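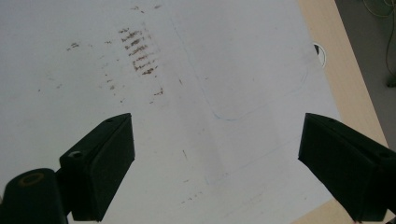

GRUKURBERG, 2019-03-20: The Grukurberg Public Library will open a new branch in the Macaraeg district in August, replacing the reading room on Zivach Street.

The branch will hold 2000 titles on opening day, including 227 in large print. It will be open six days a week, with evening hours until 7 p.m. on four of them. Cards issued at any other branch will remain valid.

Construction is being carried out by Zunora under a contract approved by the city last fall. Interior work is under way, and the parking area will be paved in early summer.

The Zivach Street reading room will keep its present hours until the move. Items on hold there will be transferred to the new branch at no charge to the borrower.

Media inquiries may be directed to the library's main office during business hours.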